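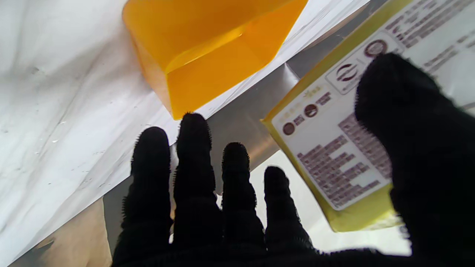 Black knit glove, yellow bin. Build night thread starts below.

1/ OK so the new case came and I've been grinning since lunch. It's the Komby, the small one, and I'm moving my whole desktop into it tonight. Thread as I go!

2/ First thing out of the box was the manual and it's a real one. Paper, big drawings, screw sizes printed next to every step. Whoever at Komby fought for that, thank you.

3/ Parts staying: CPU, both sticks of RAM, the old SSD. Parts going: the giant tower cooler (sorry, buddy) and a power supply that has buzzed at me since June.

4/ New cooler is a Trorine low profile. Ming-te Mok swore by his for a year and I finally caved. The mounting bracket has captive screws, so none of them can roll under the desk. I love this so much.

5/ Motherboard is in. The front panel header is still the worst part of any build, tiny pins, tiny letters, flashlight in my teeth. Got the power switch on the first try though!!

6/ Small gripe: the 24-pin cable is too long for a case this size. I folded it behind the drive tray and the side panel closes, but it bulges a bit. Nele Van Beek says she bought a short set for hers and never looked back. Adding to cart.

7/ It posts!!! Fans spin, BIOS sees everything, RAM is running at its rated speed.

8/ Ran the same render I always use. Old case finished in 2436 seconds with the cooler howling. Running it again now, will reply with the number.

9/ Fan curve for anyone asking: 2 case fans, flat and slow until the CPU gets properly warm, then a gentle ramp. I only let them hit 100 percent right at the top.

10/ Render's still going and I can hear the fridge in the next room over it. That never happened with the old setup.

11/ @ Hendrik Vanhove yes, the old tower is up for grabs, cooler included. Bring a box, it's heavy.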